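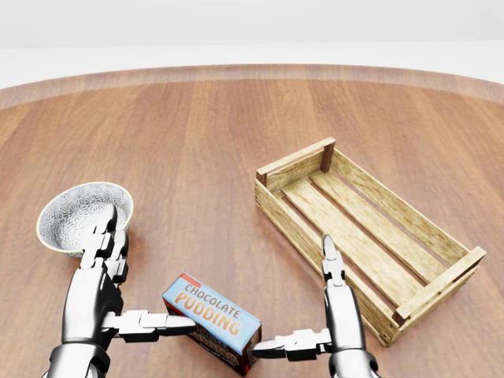 Okay, hi everybody, thanks for coming back after lunch. (Wait for the door to close.)

So I want to talk about soup night, and how a street where I knew maybe two faces turned into one where I can't take the trash out without a chat!

I moved to Drulberg in October, into the top floor of a building on Jorness Street. 300 apartments on our block. I said hello to people in the elevator and they looked at their phones. You know how it goes.

Then I taped a note up by the mailboxes: soup, my place, 6:30, bring a bowl. Four people came. One of them brought a cake instead of a bowl, and we ate that too.

(Pause here, people usually laugh. If they don't, keep going.)

What I'd tell you if you want to start one on your own street:

Keep the menu dull. Lentil, tomato, chicken noodle. The night I tried a fancy fish thing I spent the whole evening at the stove and talked to no one.

Pick one night a month and never move it. We moved it once and people were still ringing my bell the week after.

Sit at one table if you can squeeze in. Ours is small and round and elbows get bumped, and I love that.
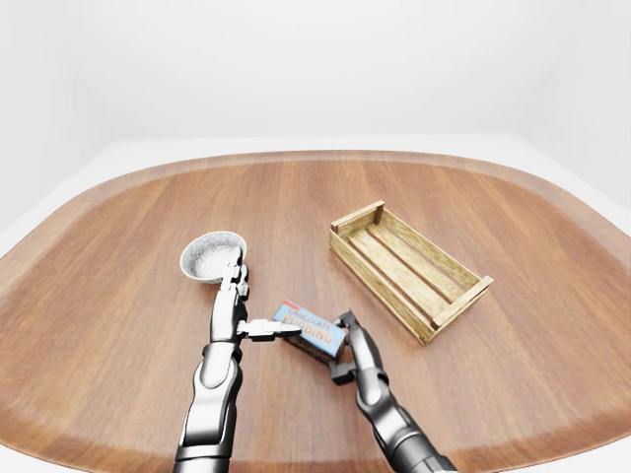
Velska asked me afterward whether it would work without the food, just coffee and folding chairs in the lobby. Maybe, but I said I'd miss the part where everyone goes quiet for the first few spoonfuls.

We're nine regulars now, plus whoever wanders in. (Skip the part on splitting costs if I'm running long, it's on the handout.)

Okay, questions! And grab a recipe card on your way out.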